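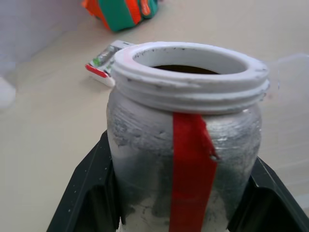
**Teleop demo working group, minutes**
January 2020, small lab at Stultley
Present: Loïc Millet, Blandine Caron, Suha Tannous, Anatole Vidal (notes)
Apologies: Gaspard Chevalier, at Besnard until the end of the week

**1. Last minutes**

Agreed. One fix: the pedal belongs to Ukeck, not to us, so it has to go back in its case at night. Loïc has the key.

**2. Where we are with the demos**

Blandine gave the count. 2,725 demos on the server, all tasks together, hand-guided and remote. She has not gone through the newest ones yet so some will drop out. Loïc wants the two kinds in separate folders before anyone trains on them again. Last run mixed them and the arm moved like two different people. Agreed, Blandine to split.

Jar task is the one we are short on. Upright jar, silver-gray with the red tape down the front, no lid. Pick up, move over, set down, let go. Suha says the grasp is fine from the controller but the set-down is where people get nervous and hover. Long pauses just over the table. Do we trim those? Loïc yes, Blandine no (says the policy should see slow approaches). Left it: keep the raw files, make a trimmed copy, compare.

**3. Wrist view**

Long talk about this. When the jar is between the fingers it fills most of the wrist view and the operator loses the table right behind it. Suha had people leaning sideways in the chair, as if that would help. Options:

- second view from the side, on the left monitor
- grip lower or higher so more table shows
- leave as is, operators learn

Side view wins for now. Policy still gets wrist only plus joint postions, so Loïc worried that operators will use things the policy can't see. Fair point. Anatole to record a small set each way, same jar, same start poses.

Tape: one corner is torn and sticks out, near the top. Loïc asked if we should retape. Suha against, would change the look halfway through a set. Finish the set first, then retape and call it a new object. Same goes for the paint where the white shows through, leave it alone.

Fingers have white specks on them. Wipe before each session, add to checklist.

**4. Hand guiding vs remote**

Suha ran both with new operators. Hand guiding quicker to learn, people get it in a couple of tries. But hands and sleeves end up in view, and they push the arm harder than they think, so force numbers are no good. Remote is slower, cleaner. Blandine would keep hand guiding for the first session only, to get a feel for the reach, and not save it. Loïc fine with that. Anatole asked about the drawer task, where remote is really painful. Exception for the drawer, hand guiding stays.

Controller lag came up again. Worse after lunch. Could be the network, could be the Vekow box. Suha will plug straight in and see.

**5. Operator rules**

Sessions too long. Quality drops, Blandine can see it in the curves. New limit 9 demos then a break, 2 operators per shift and they swap. If you bump the jar before the grasp, finish the demo anyway and tag it "bump". Don't stop and restart, we lose the file name order. Several people have been doing this.

Start pose: jar goes anywhere inside the marked area, not always in teh same spot. Red tape facing different ways too please. Too many with it facing front.

**6. AOB**

Gaspard sent a note, Besnard would like to see the jar task live in May. Loïc will answer but not promise the drawer.

Chair in the remote corner squeaks, gets into the audio. We don't use the audio. Moved on.

**Actions**

- Blandine: split folders, trimmed copy of jar set
- Anatole: wrist only / wrist + side recordings, update checklist
- Suha: lag test without the Vekow box, tell operators re break and "bump" tag
- Loïc: reply to Gaspard, pedal case

Next meeting same room, Suha takes notes.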